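Microfibre cloth

A microfibre cloth is a household cloth woven or knitted from very fine man-made threads, usually polyester, often with some polyamide added. It is used for dusting, drying and polishing, and many a kitchen drawer holds more of them than its owner would care to admit.

Some cloths have the same colour on both faces, while others pair a bright side with a dark one, which is a great help when one face is kept for dusting and the other for drying. The edges may be bound with a strip of fabric, stitched all the way round to stop them fraying.

Folding is largely a matter of taste. In her household handbook for Kerekes, Fanni Veres recommends folding in half and then in half again, so that a fresh face can be turned out as each one becomes dirty.

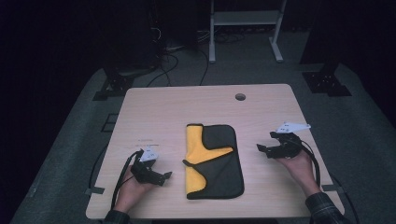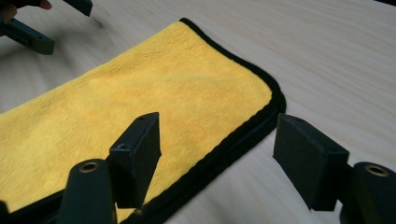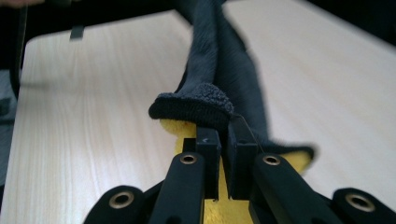 Can microfibre cloths be washed with fabric softener?

It is best left out, as softener coats the fine threads and the cloth will then soak up far less water.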